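## 4. Running the Kit on Our Own Bin

We bought the Bomness picking kit in June, and I'll say up front that I wanted to like it. The pitch is simple: a gripper with two sets of fingers, a license for the Gremulano planning software, and a setup guide that promises a working pick station in an afternoon. We already had a KUKA arm with free hours on it, so the only real cost was the kit and our patience. This section covers how we set things up, what we put in the bin, and how the software behaved once we stopped feeding it the easy stuff. Numbers for the full comparison against the Leemans package are in Section 5.

### 4.1 Setup

The guide wants a flat-bottomed tote bolted to a plate. We didn't have the plate, so we used a gray bin with sloped walls and held it down with bar clamps, and I think that's closer to what most small labs would do anyway. Sloped walls are a mixed blessing. Things that get bumped tend to slide back toward the floor, so you lose fewer objects over the side. On the other hand, anything that comes to rest against a slope is lying at an angle, and the Gremulano defaults assume that every object is sitting on a level surface. You can change this, but the setting lives two menus deep under "container profile," and it took us most of a Monday to find it. (The guide has a whole page on logging in and one line on container profiles!)

We marked positions on the table with blue tape so we could put the bin back after knocking it, which we did more than once. If you try this yourself, tape first and clamp second. We did it the other way and had to redo the whole calibration.

Calibration itself was the nicest surprise in the box. You jog the arm to 6 points with the pendant, confirm each one, and the software works out the rest. Our first attempt was good enough to use.

### 4.2 Objects

Bomness ships a bag of foam shapes for testing, and I'd skip them. They're light, they're matte, they forgive everything, and a kit that can pick them up hasn't told you much. We pulled our set out of drawers instead, going for things that differ in shape and in how they take a squeeze. The tape measure is hard and rounded, the roll of tape has a hole through it that confuses the grasp planner in interesting ways, and the plastic lobster is long and bumpy and has become the lab favorite. We kept the set fixed for every run reported in this section and changed only where things lay. 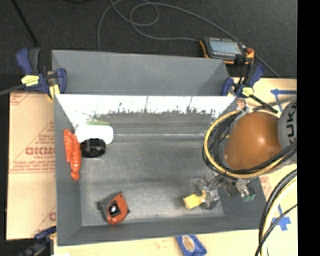

The rule for placing objects was kept loose on purpose. Before each block of trials, one of us moved things by hand until the layout looked different from the last one, with at least one object touching a wall and at least two touching each other. I know that isn't a proper randomization scheme. We tried one from the Trerngate benchmark, which gives you a printed grid and a list of cells, and it spread everything out so politely that the planner hardly had to work. Real bins have stuff leaning on other stuff, and that's the case we cared about.

### 4.3 What a trial looked like

A trial was one attempt at one object. The software chose a grasp, the arm came in, the fingers closed, and the arm tried to lift the object clear of the rim and hold it there for a slow count. If it held, we scored a success and put the object back by hand. If it slipped, we scored a failure and left the object wherever it fell — so a bad attempt often made the next one harder, and I think that's fair. We ran 40 trials per block and threw out any block where somebody had to hit the stop for a reason unrelated to the grasp. After that cleanup we were left with 417 usable trials, the last block being a short one we cut off when the building lost power.

We left approach speed and finger force at the factory settings for all of it. I was itching to tune them! But the kit is sold as something you can run without tuning, and that seemed like the claim worth testing.

One practical note on cables. Our arm carries its cables on the outside, in a big loop around the wrist, and the kit's collision model knows nothing about them. Reaching down near a wall, we always had a hand close to the stop. You can add a cable volume by hand in the software, and we ended up drawing a fat cylinder around the wrist and calling it good. It costs you some reach in the corners. Figure 3 comes from the main set of trials, with that cylinder in place.

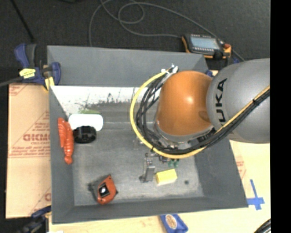

**Figure 3.** The bin and object set used in Section 4, with the arm reaching in from the right. The yellow block is beside the gripper finger.

### 4.4 How it felt to use

Small blocky things went well from the first block on. The planner likes two flat sides facing each other, and the yellow block gave it that nearly every time. The flat white pad was the opposite. It lies low with very little edge to grab, and the stock fingers are a bit thick at the tips to get under it. The thinner set in the box did better, though swapping them means two tiny screws and a fresh tool calibration, and I dropped one of those screws on the carpet and spent longer than I'd like to admit looking for it.

The tape roll is where the software annoyed me. Gremulano shows a confidence score for every grasp, and it gave its highest scores to pinches straight across the hole, with both fingers outside the ring. That's a sensible grasp when the roll is alone, and a poor one when it's resting against the pad, where one finger comes down on top of the neighbor. There's a checkbox for "neighbor clearance" that fixes most of this. It is off by default, and I'd turn it on before you do anything else.

Support was quick and friendly, for what it's worth. We wrote in twice, once about the container profile and once about logging, and both answers came the same day. The logging answer was that the free tier keeps the last 3000 events and then starts overwriting, so export often. We lost part of a pilot run that way, which is why the pilot isn't in any of our tables.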